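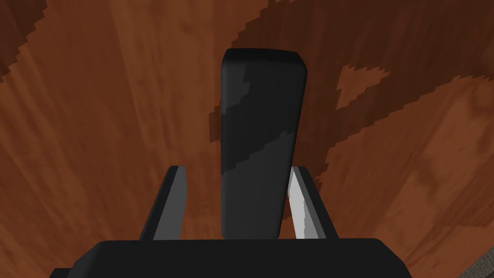
Section 3: Laying the Base and First Street

Set 2034 of the Brekus town series builds one street with three shopfronts, a tram stop and a small park. Read this section through once before opening the bags.

Before you start

Work on a flat table with good light. Bags are numbered. Open one bag at a time and keep spare pieces in the lid of the box until the set is finished.

CAUTION: Small parts. Keep away from children under 3.

Joining the base plates

1. Lay the gray road plate with the printed arrow pointing away from you.
2. Set the two green plates to its left and right. The stud rows must line up across all the plates.
3. Turn the plates over together and press the flat connectors into the slots until they click.
4. Turn the base back over. Push down on each seam with your thumb.

Note: If a seam rocks, take the connector out and put it in from the other end. The connectors taper slightly and only seat fully one way.

Building the curb

5. Place the long curb pieces along both sides of the road, starting at the tram stop end.
6. Leave a gap four studs wide in front of the bakery. The crosswalk goes there in step 8.
7. Add the lamp posts. Do not fit the lamp heads yet, as they get in the way when the shop walls go on.
8. Press the crosswalk tiles into the gap, white tile first.

Connecting to other sets

The base fits Jaruda harbor plates directly. Older Csizmadia plates sit one layer lower, so put a row of thin plates under them first. Do not force them.

CAUTION: Do not lift a joined layout by one corner. Slide a board under the whole base and carry it level.

Missing pieces

Check the bag and the box flaps, then write to Erkstead parts service with the set number and the part number from the back page. Replacement parts ship in plain envelopes.

Street layout by Anikó Fülöp. Instructions by Benedek Erdős.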